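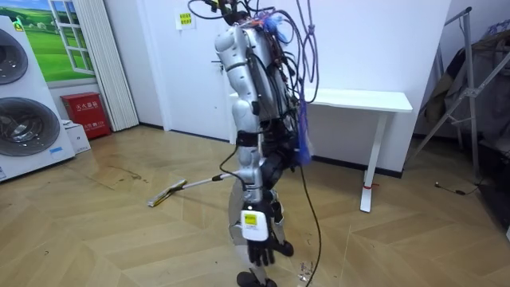 Subject: Re: [floors] Flat mop on herringbone, light oak, dull patches

Hello all,

Replying to Oona's message from last week, with the earlier text left in below for anyone who has joined since.

On 29th March, Oona Turunen wrote:

> We had the herringbone laid in October, light oak, matt lacquer. It covers the hall and the room where the washer and dryer are stacked. Since the new year it has gone dull in patches, mainly in front of the machines and along the wall by the door. If I look across it towards the window I can see stripes that follow the mop and not the blocks.
>
> I use a flat mop with a long handle and the Mollach floor soap, one capful to a bucket. I wring the pad out by hand. The fitter said to mop once a week and left it at that. Is the lacquer wearing already, or is it me?
>
> Also, does anyone go with the pattern? On boards I always went along the grain, but here there are two grains.
>
> Oona

I doubt the lacquer has worn in that time. Stripes that follow the mop are nearly always soap left behind. Try one square metre with plain warm water and a fresh pad, then dry it with an old towel. If the patch comes up brighter than the floor next to it, you have your answer and can do the rest the same way. It took me two goes to clear our back room.

After that I would cut the soap right down. We use a teaspoon of the Mollach in a full bucket, and only every third or fourth wash. In between it is water only. The Zullberg one is milder but it costs more and I could not see any difference on the floor.

The pad matters more than the soap. Wringing by hand leaves too much water in it, and with herringbone you have a lot of short joints for it to sit in. I put mine through the spin cycle in the washing machine and use them straight from there. They come out damp enough. I have 7 of the Cakora pads and change to a clean one when the first starts to drag, which in our hall is after 10 square metres.

As for direction, forget the blocks and work with the length of the room, towards the door. Keep the head flat on the floor and pull it back towards you in long overlapping strokes. If the handle is too upright the front edge lifts and you get a line.

Vacuum first with the brush head, including under any table and along the front of the washer. Lint from the dryer collects there and turns to grey paste as soon as it meets a wet pad. That may be part of your dull patch. Check the detergent drawer as well, as ours used to drip when it was pulled out and softener leaves a film that looks just like worn lacquer.

Please don't use a steam mop on it, whatever the box says.

Does anybody have the care sheet for the Gebru matt lacquer? I had a copy and can't find it. I would like to know what they say about refresher coats before Oona buys one.

Regards,
M.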